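4. Caring for the Nutsugah worktop

The worktop is made of solid wood strips and has been oiled before packing. It can be used on the day it is put together, but the surface marks more easily in the first weeks. Read section 3 before you start if the top has not yet been fixed down.

Daily use

1. Wipe the top with a soft cloth wrung out in warm water. Wipe along the strips.
2. Dry it straight away with a second cloth.
3. Put cups and mugs on a tray or mat when they hold hot drinks.
4. Mop up tea, coffee and fruit juice at once. Red juices stain bare wood.

Caution: Do not leave wet cups upside down on the wood. Water held under the rim leaves a pale ring.
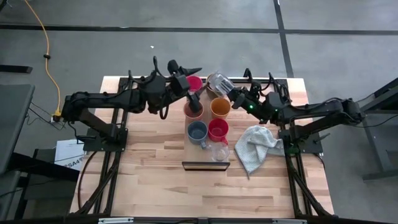
Fig. 11. Worktop with cups and mugs, black tray and towel.

Keep a dry towel within reach when drinks are being poured. Fold it away when you have finished, as a damp towel left on the top will raise the grain.

Removing a ring mark

1. Clear the top and let it dry overnight.
2. Rub the mark lightly with 200 grit paper, following the grain.
3. Brush off the dust and wipe with a dry cloth.
4. Apply 2 thin coats of Skoder worktop oil. Leave each coat to dry for a full day.

Note: The sanded patch will look lighter at first. It darkens as the oil cures.

Caution: Oily cloths can catch fire by themselves. Lay them flat outdoors to dry before throwing them away.

Replacement oil is listed in the spares table under part number 477.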